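Skuloden hand-held gripper

Print | E-mail

Reading time: 4 minutes

The Skuloden hand-held gripper is a two-fingered tool carried by a person and used to record handling tasks for robot training. It is best known for the upkeep routine written around it at the Usstead workshop, where several of the tools are kept in use beside a bench cell called Villa. The routine has been copied elsewhere, often with more confidence than the evidence for it allows.
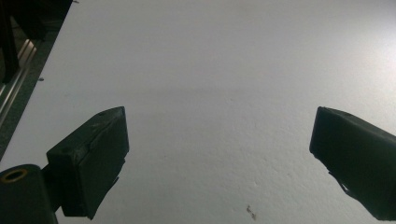
Construction

The tool has a dark body and two boxy fingers which close towards each other. A camera on the body looks down past the fingers, so that the recording shows what they are about to hold. Each finger is a moulded housing with a flat inner face, and that face carries the gripping pad. The pad is a separate part, meant to be replaced.

The maker's handbook describes the finger joint as "free of adjustment". Workshop practice does not bear this out. The joint loosens with use, and a finger which has dropped slightly at the tip will still open and close without complaint. The fault tends to be found later, when recordings from one tool fail to match those from another.

Setting up

Setting up is done over a plain pale surface with nothing on it. The fingers are opened fully and the recorded view is checked for two things: that both fingers can be seen, and that their tips sit at similar heights. A small difference is allowed. The handbook gives no figure for it, and the one in common use at Usstead, 7 mm, appears to have been settled on by whoever wrote the first checklist.

The fingers are then closed on a gauge block 16 mm wide and the reading is noted. It is usual to repeat this after the tool has been put down and picked up again. Some users close the fingers on nothing and accept the zero reading as proof of good order. It proves very little, as worn pads will meet in the middle just as new ones do.

Lighting is treated as part of the set-up. A pale matt surface can still throw back a patch of glare, and the checklist asks for the lamp to be moved until the glare is clear of the space between the fingers. How much this matters is disputed. The claim that a badly placed lamp spoils a day's recording is repeated in most accounts of the Villa cell, but none of them says which recordings were spoiled or how that was decided.

Pads and edges

Most repairs concern the pads. A pad seldom wears through. It lifts at the lower edge first, leaving a loose strip or tab that can catch on thin objects such as paper and cloth. The handbook advises pressing the edge back down and carrying on. Users with longer experience tend to replace the pad, and to replace the one on the other finger with it so that both grip alike.

Trimming the loose edge with a blade is common and is not recommended by anyone in writing. It leaves an uneven line, and the pad goes on lifting from the new edge. Tape is also used. It holds for a short while, changes the thickness of the pad, and makes the width reading wrong by an amount that depends on who put it on.

Replacement is simple. The old pad is peeled away, the face is wiped clean of glue and left to dry, and the new pad is pressed on from the top down. The fingers are then closed lightly on the gauge block and left. Skuloden asks for 59 minutes before use, an oddly exact period for which no reason has been published.

Screws and fittings

The screws in the finger housings are small and easily lost on the bench. The checklist calls for the surface to be cleared and looked over before work starts and again when it ends, with any stray fastener traced to its place before the tool is switched on. Where it cannot be traced, the tool is supposed to be set aside. There is reason to doubt that this is always done.

Overtightening is the more frequent fault. The threads in the housing are soft compared with the screws, and a screw forced home will hold until the tool is next knocked. Scuffs along the upper edges of the fingers are normal and need no attention.

Claims and criticism

Kostska, which sells refurbished tools of this type, states that 98 per cent of faults can be put right by routine care. The figure has been widely quoted. It comes from the firm's own repair sheets, and those list only tools that were sent back after repair. Tools judged beyond saving were left out of the count.

A second claim, that a well-kept tool gives better training data, is harder to judge. It is plausible that matching tools give matching recordings. Whether a robot trained on them then works any better has not been shown for this tool, and the Usstead checklist, for all its detail, records only whether each step was ticked. It has no space for the result of a check, so a reader of the old sheets cannot tell a finger that passed easily from one that barely did.

A revised checklist with a column for readings was issued in April. The older version is still in use on the Villa cell.

See also: Gripper pad; Gauge block; Bench cell

Filed under: Robots and Automation > Tools > Care and Repair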